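Product Handling and Table Layout
Handout 5: Household plastics, surface inspection and sorting
Course notes, Hakim Lumenta. Exercises revised in November by Ikhsan Saragih.

1. Scope

The first part of the unit covers molded kitchen articles for light use: pans, scoops, ladles and similar long-handled pieces. The second part covers how a table is divided and how bins are placed on it. Students should have read the Matei notes on surface defects before starting Section 3.

2. Parts of a long-handled piece

The terms below are used in all later handouts.

Rim: the thickened band at the top edge of the bowl. It stiffens the bowl and is the first place to look for nicks.
Basin: the inner floor. It may be matte or glossy, and the finish goes on the record sheet.
Neck: the transition from bowl to handle. On most molded pieces it flares outward into the bowl with rounded shoulders. A sharp inside corner here is a stress point and is marked as a design fault.
Handle: solid, hollow or channel-shaped. A channel handle has raised side walls and a recessed center, and uses less plastic for the same stiffness in bending.
Hanging hole: usually oval, near the end of the handle. A raised lip around the hole spreads the load when the piece hangs on a hook.

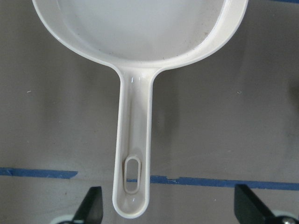
Specks and smudges in the basin are recorded by location before any cleaning is attempted. Use the words "lower edge," "center" and "side," taking the handle as pointing toward the inspector. Do not write "dirt" or "wear" at this stage; the cause is decided after the wipe test. A mark that lifts with a dry cloth is class A. A mark that needs soap and water is class B. A mark that stays is class C, and the piece is set aside.

Glare on a glossy neck or rim can hide fine scratches. Turn the piece a quarter turn and look again.

3. Table layout

A covered table is divided with tape into cells of nearly equal size. The tape should contrast with the covering — dark blue on brown is easy to read — and should be pressed flat at every crossing. Lifted tape catches on thin edges.

Bins go at the sides. The middle cells are for the article being handled. 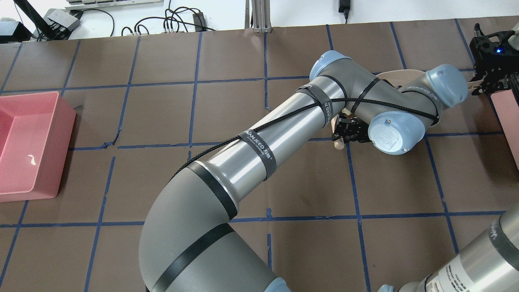 Open bins are checked for scraps at the start of each exercise and again at the end. Light wooden pieces are kept apart from the plastics, since the two are recorded on different sheets. The Brerham sheet is used for wood and the Zolitwood sheet for plastics. Both are limited to 400 characters per entry.

4. Exercise

Work in groups of 2. One student inspects and speaks, the other writes. Change roles after each article. Hand in both sheets with the cell positions filled in.

Reading for the next session: Cliteck course reader, chapter 2, handle sections and bending.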